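I bought the Ellness bench lamp in March, after two years of squinting under a clip-on thing from the hardware store, and I've had it on nearly every evening since. So this is a review from somebody who has lived with it for a while!

I fix old radios. Badly, for the most part, but I enjoy it, and my eyes are not what they were. My friend Mahsa Karimi has the same lamp at her sewing table in Plerelthorpe and kept telling me to get one (she was pretty smug when I finally did). It cost me $76 with shipping. The Otari I'd been looking at was more, and it only came in white.

Setup took me 8 minutes, most of it spent hunting for the hex key, which was taped inside the lid of the box. The clamp opens wide enough for my bench, and that's a thick old door on trestles, so yours will probably be fine too. The arm has two joints and a head that tilts and swivels. Mine was a bit floppy at the elbow until I gave the knob a good hard turn, and it's stayed put ever since.

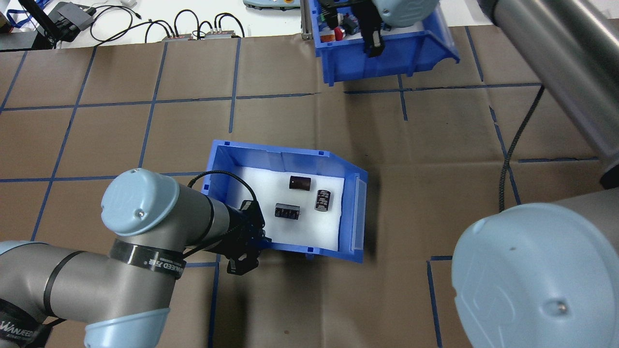

The light itself is what I really wanted to talk about. There's a warm setting, a cool one and one in between, and I leave it on the middle one nearly all the time. The old lamp gave me a hot white spot and murk everywhere else, and I'd end up tilting every part back and forth to find out what I was holding. Pale printing on a little black capacitor used to be the worst of it, especially with the thing rolling around in the bottom of a blue parts bin. With the Ellness I can pull the head down low, swing it to one side and read most labels without picking anything up. Glossy parts still throw a glare if you have it straight overhead, so come in at an angle.

Dimming is by touch, on a strip along the top of the head, and I don't love it. You hold your finger down and it goes up, or down, depending on what it did last time, and I overshoot constantly. A plain old dial would have been so much better. It does remember your last setting when you turn it off at the switch, but pull the plug and it forgets everything.

My brother has the Mikuš with the built-in magnifier, and I borrowed it for a weekend to compare. Lovely glass, but the head is so heavy that it sagged on me every time I got comfortable. I'd sooner have a light lamp and a separate loupe.

One more gripe: the cord is 70 inches long, and my outlet is on the wrong side of the room, so I'm on an extension. If your bench is near a wall you won't care. I'd buy it again, and I've got my eye on a second one for the kitchen table.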